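Brerdale Housekeeping Certificate
Unit 6 handout: linting and folding small towels

Bring this to the practical. Notes are short, fill in the rest yourself.

Why brown terry. Shows everything, pale fluff worst of all. If you can get a dark towel clean, the white ones are easy.

Before you start
Clear table top, wiped. Towel out of the dryer fully cool. Tray and roller within reach, roller back on its stand between uses, never face down on the table (it picks up grit and then you put the grit on the towel).

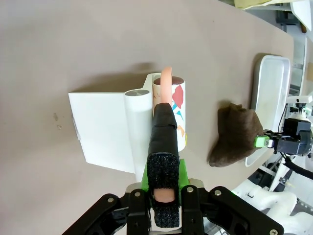 Check the sheet before the first pass. Dull or furry, peel it. Dont save sheets, the Dukel refills are in the store cupboard and they are cheap.

Linting
1. Shake the towel once, away from the table.
2. Lay it flat. Loops catch if it's bunched, and the roller skips the creases.
3. Short strokes, one direction. Then turn the towel 90 degrees and go again.
4. Flip, repeat on side 2.

A towel straight out of the tray is a heap, so find a corner first and work out from there. Pulling from the middle only makes a bigger heap.

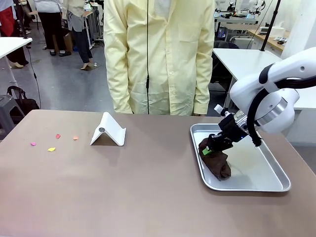

Holding the towel
One hand keeps the edge, other hand rolls. Hold the edge firmly, terry stretches if you drag it. Roller by the handle, light pressure. Pressing hard tears the sheet and leaves glue in the loops, which then needs a rewash. 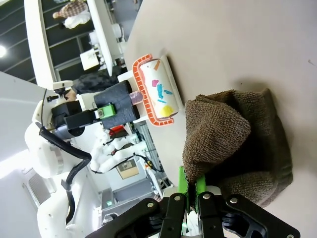 Brown terry towel, still bunched, with the lint roller.

Common faults: hem missed, label side missed, folding before side 2 is done. Marker at Koltside takes of 2 marks for a missed hem.

Folding: long edges together, smooth, then in half. Hems inside. Fold faces you in the tray.

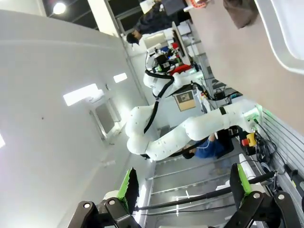
For next time
Read the Danko sheet on fabric care, both sides. Practice the 90 degree turn at home with any hand towel. Aprons on, hair tied back.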